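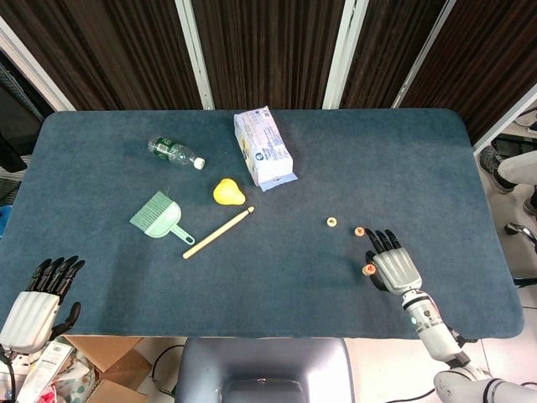

Fig. 2.1. A mixed table. Game pieces to the right of center, brush to the left.

September 3, 2023
By Morag Yule

Filed under: Course Materials > Order in the Home > Session 2

SESSION 2: SORTING A MIXED TABLE

Reading for this session: the Laur handout on drawers, and chapter 4 of the course reader up to page 132. Skip the part on color-coded bins, or read it with a pencil in your hand.

2.1 What the books claim

Most tidying books start with a rule that sounds too sensible to argue with. Put like with like. Sort everything into groups, give each group a home, and the mess goes away. I taught it that way myself for a few years, and I have become less and less sure that it describes what people do when they clear a table, or what they should do.

The trouble shows up when you try it on a real spread of things. In the books, the "before" photo is nearly always forty pens and a stapler. Of course like goes with like. The tables people have at home look more like Fig. 2.1: a pear, a water bottle, a hand brush, a wooden stick, a paper package, and three little wooden discs that belong to a game. Try to put like with like there and you will have the discs in one pile and then five piles of one.

So the first thing I want you to write down is that sorting only saves work when there are repeats. Where there are few repeats, you are carrying things one at a time whatever you call it.

2.2 Sorting by what?

Suppose we go on anyway. Every sort needs a basis, and the books tend to slide between several of them without saying so. Go through the common ones with Fig. 2.1 in front of you.

By material. The stick and the game pieces are both wood, so they go together. Does anyone keep a long thin stick in the box with the board games? This is a museum storeroom's way of sorting, and it makes sense there, where materials have to be stored in different conditions. In a kitchen it makes none.

By color. The brush is mint green and the bottle has a green label. I mention it only because Hotar, the bin company whose leaflet is in the back of the reader, recommends sorting by color "for instant visual calm." Their leaflet gives no account of how they know this.

By room. Better. The pear and the bottle go to the kitchen, the brush goes wherever the cleaning things live, and the pieces go to the shelf with the games. But look at how much the sorter already has to know. A hand brush of this kind could be for crumbs or for a workbench. A stick could be a plant support, a dowel for a half-finished project, or part of something that has come apart. The rule says "by room" as if the room were printed on the object.

By size. Useful for packing a box and for very little else.

By urgency. Hardly any of the books give this one, and I think it is the best of the lot. Which thing gets worse if left? The pear does, sooner or later. Which thing is easy to lose? The small flat discs. Which thing can roll off? A bottle lying on its side is a candidate, and so is a pear if someone bumps the table. The stick and the brush can wait till the end of the week.

2.3 Sets

The game pieces need a section of their own. They look like Chinese chess pieces, flat wooden discs with a red character on the face. A full Chinese chess set has thirty-two, sixteen to a side.

A pear on its own is a whole pear. A game piece on its own is mostly a problem for the rest of the set. The cost of losing a thing and the price of the thing are different numbers, and the tidying books talk almost only about the second. ("Could you replace it cheaply?" is one of the famous test questions. One disc would cost next to nothing if you could buy one disc.)

From this we get a working rule, and I am happier with it than with like-with-like: 

Collect parts of sets first, into one container, before touching anything else.

Any container will do. A saucer is fine. The container is there to stop the pieces traveling while you deal with the rest, and it doesn't have to be where they end up living.

Objection raised by Ivars Laur, who teaches the other section: this just brings grouping in by the back door. He has a point. The game pieces are, after all, the only group on the table, and I am telling you to group them. My answer is that I would say the same if there were a single disc. It belongs to a set that is somewhere else, and that is the reason for picking it up early. You can decide who wins. Margarida Amaral's group last term sided with him.

2.4 Packages

A closed package is the hardest item on any table, and the reader gives it two lines. "Packaging should be discarded or stored with supplies." Which? On the table in Fig. 2.1 there is a white paper package with pale blue print. I can't read the print from the photo and I would not like to guess what it holds. The same goes for half the packages in a normal house if you are honest about it. You know it came in with the shopping and that is all.

Questions to put to a package, in this order:

Is there anything in it?
Has it been opened?
Would the contents be any use without the printing on the outside?

The third catches people. Decanting is very popular in the books, all those matching jars, and it throws away the cooking times and the use-by date along with the paper. I have yet to see a study showing that people with matching jars waste less food. If you find one, bring it in and I will change the notes.

2.5 The surface

A soft cloth on the table changes the job a little. Felt or anything like it keeps small flat things where they are, and it is kinder to fruit. On the other hand it holds crumbs and can't be wiped down. Students who did the exercise on bare wood in October last year complained about rolling; those who did it on cloth complained about lint. I record both complaints and draw no conclusion.

What the cloth does offer is contrast. A yellow pear on dark blue-gray is hard to miss. If you lose things on a patterned tablecloth, change the tablecloth before you buy any boxes.

2.6 The 2000-item house

You will meet the figure of 2000 items in the reader, given as the number of loose objects in a "typical" home, with the advice to handle each of them once. Bilal Qaisi asked last year where it came from, and we went looking. The chapter cites a magazine column and the column cites no one. Please don't repeat it in your essays as a fact.

Even as a thought experiment it is shaky. What is one object? A chess set could be one item or thirty-two, or thirty-four if you add the board and the box. Anyone who wants a frightening total can have it by counting pieces, and anyone selling a method can bring the total down again by counting boxes.

2.7 Exercise (90 minutes, in pairs)

Set up a table with eight to twelve things on it. Include at least one item of food, one tool for cleaning, one package, one object neither of you can name a use for, and a few pieces from a set. Leave them as they fall.

First round: one partner clears the table using the reader's rule, like with like, saying each decision out loud. The other writes down every hesitation.

Second round: swap. Clear the same things by urgency, with parts of sets going into a container first.

Compare the hesitations. Don't time it with a stopwatch. Sumeya Mekonnen tried that with the Birnton class and everybody simply went faster the second time, whichever rule they were using. Half the pairs should do the rounds in the opposite order for the same reason.

Write up one page. I am interested in the items where you got stuck, and a lot less interested in a photo of the clean table.

2.8 Points to argue about next time

Does "a place for everything" mean anything for the stick?

The Kalniņš essay says the kitchen table should be left bare every night. Who is served by this, and who has to do it? Note that the author lives alone.

If a thing is used every day, is putting it away a form of order or just extra walking? The brush is my usual case. I leave mine out.

Trasance, the storage blog several of you quoted in the first assignment, says a clear table "resets the mind." Bring a reason to believe this, or a reason not to. Your own mind counts as weak evidence but I will accept it.

Correction to Session 1: the drawer depths in the second table were in inches, and the heading said centimeters. Thank you to the three people who measured.

Related items
Session 1: What Counts as Mess?
Session 3: Drawers, with notes by Ivars Laur
Session 4: Jars, Labels, and the Case Against Decanting
Reader errata and missing pages
Essay guidelines for Order in the Home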